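Home | News | Products | Stores | Press | Contact

PRESS RELEASE
For immediate use

Jurport opens its Brolico desk collection to all shops in August

Grirkham. The home goods company Jurport announces today that its Brolico collection for the work table will be sold in all of its shops from August. Until now, the collection was available only in the Qiu shop in the center of Grirkham, where it was tested with customers during one school year.

Brolico is a family of simple containers for the small things which are used every day at a table: pens, scissors, rulers, erasers, clips and notes. The collection has 131 articles, and most of them are bowls, cups, trays and open bins. All of them can be bought one by one. There are no sets, and the customer does not need to buy a large box in order to receive the one cup that is missing at home.

The idea for the collection came from the customers of the Qiu shop. In a survey, 400 of them answered questions about the table where they write, study or do handwork. Many wrote that they own enough drawers, but that the scissors and the ruler are never in the drawer when they are needed. They stay on the table, because they will be used again in ten minutes. For this reason Jurport decided to design containers that stand open on the table and have no lid.

"We did not want to teach people to be tidy," says the product team of Jurport. "We wanted that a person can put the pen away without looking, and find it again also without looking. A lid is a small thing, but for a tired person in the evening it is already too much."
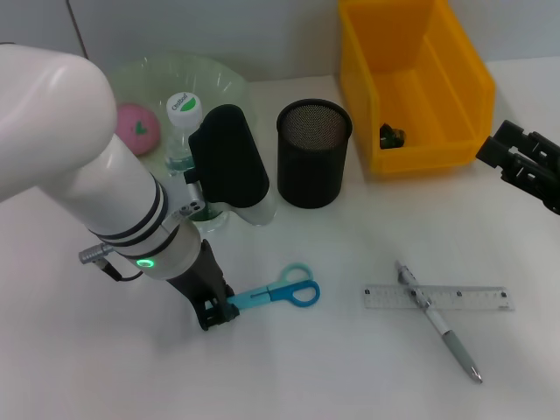 The collection uses few materials. Pen holders are made of black wire mesh, so that dust does not stay at the bottom and a short pencil can be seen from outside. The bowls are of clear plastic and are meant for objects which have no fixed place, for example a small ball, a roll of tape or a bottle of water that should not roll away. The storage bins come in strong colors, yellow being the first one, and have a low opening at the front. In this way the hand can reach inside also when the bin stands at the back of the table.

Long and flat tools such as scissors and rulers were the most difficult part of the work. In the survey, customers said that they do not like to put scissors in a cup with the points up, especially when children use the same table. Jurport therefore adds 4 flat trays to the collection, in which scissors, rulers and mechanical pens can lie next to each other. The trays are low enough to stay beside the paper during work.

The prices will be the same in all shops. Customers who bought Brolico articles in the Qiu shop in the past year can combine them with the new ones without problem, as the sizes have not been changed. Old and new bins stand one in the other when they are empty.

For the start of the sale, Jurport will give a printed guide to the first 2000 customers. It explains in short steps how to clear a work table and decide what should remain on it. The guide is free and it is not necessary to buy something to receive it. On the first Sunday of the sale, the Qiu shop will also be open in the afternoon. Visitors may bring their own pens, rulers and scissors and try them in the different containers before they choose.

Schools and offices which are interested in larger quantities are asked to write to the sales office in Grirkham. Samples of the trays and of the mesh pen holders can be sent to the press on request.

About Jurport
Jurport makes and sells articles for the home and for the work table. The company has its main office in Grirkham.

Contact: Jurport Press Office, Grirkham | © Jurport. All rights reserved. | Back to top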